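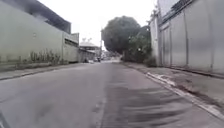 *The test street at Tudport, with tyre marks across the road.*

Edem Korletey has been sent two controllers for his street robot and trusts neither. The Daveck unit came in December with a brochure promising "human-like road sense". The Abugri came with a cable and no manual.

"Road sense," he says. "It follows a kerb. When the kerb fades out, I want to know what it does, and the brochure doesn't say."

His complaint is with the way such things get compared. Daveck's own trial covered 891 metres of new car park, and he thinks you could steer a shopping trolley through that with a broom. 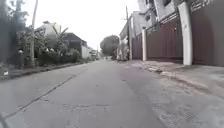
"A crack can look like a lane edge if the software is keen enough to find one," he says. "So can a stain. I'd like to see the wrong guesses as well, and sellers only send me the right ones."

He gave each controller 15 runs at the same speed, with the same Zostberg camera. The Daveck wandered on 3 of them. The Abugri wandered less but kept stopping, and he won't call that safer until he knows why it stopped.
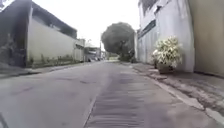

Would a better camera settle it?

"I doubt it. Both boxes got the same picture and disagreed about it. A sharper picture might just give them more to disagree about."

I put it to him that almost 60 people have already ordered the Daveck. He shrugged and asked how many had driven it down an old street first. I didn't know.

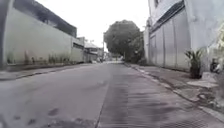 ## What he'll do next

Swap the controllers between two robots and run the lot again, in case the fault is in his own wiring. "It could be," he says. "I did it in a hurry." He hasn't paid for either unit yet.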